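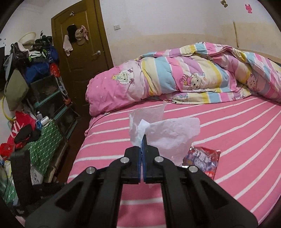 Chapter 2
Clearing a Bed: Rubbish, Bedding and the Order of Work

Most people learn to make a bed before they learn to clear one, and it shows. They pull the cover straight, pat it down, and a week later find a sweet wrapper flattened somewhere near the foot. Clearing is a skill of its own, and a really satisfying one once you get the feel for it!

In Chapter 1 we looked at the whole room and decided where to begin. Now we stay in one spot. A bed is a wonderful place to practise. It is wide, it is at a handy height, and you can see your progress straight away.

Start with the paper. Used tissues weigh almost nothing and they hide well, tucked into folds or caught under a pillow. Pick each one up from the middle of the crumple and lift it straight up. If you drag it across the sheet it tends to tear and leave bits behind, and then you have ten small jobs where you had one. Have the bin beside you before you begin (walking to and fro with one tissue at a time is how people lose heart).

Next come the wrappers. Snack packets need a little more care than tissues, as there may be crumbs inside. Hold the open end upwards as you lift. Then run a flat palm over the sheet where the packet was lying and feel for anything gritty. Patterned sheets are lovely, but stripes and bright prints are very good at hiding crumbs, so trust your hand more than your eyes.

Only now do we touch the comforter. Harish Bhardwaj, who taught housekeeping at Bornotton for many years, used to have his students roll it lengthwise and push it to the far side of the bed. I still think this is the best trick in the book. The near half of the sheet is opened up at once, the roll keeps its shape, and when you are ready you can turn it back over the bed in one go. Before you do, give it a good shake. A thick comforter can hold on to all sorts of things: socks, hair clips, a missing pencil.

Children's bedding deserves a special mention. Covers with animals and characters on them are often much loved, and a child who won't tidy a plain bed will sometimes tidy one with a favourite face on it. Let them choose which way round the picture goes. It costs you nothing and they will be proud of it.

Words to know in this chapter

Fitted sheet: a bottom sheet with elastic at the edges or corners.
Lengthwise roll: a cover rolled along the long side of the bed.
Palm check: feeling for crumbs with a flat hand.

2.1 Getting the bin ready

Any small bin will do, as long as it stands firmly and has a wide mouth. Put in a fresh liner, fold the top over the rim, and set it on the floor by your stronger hand.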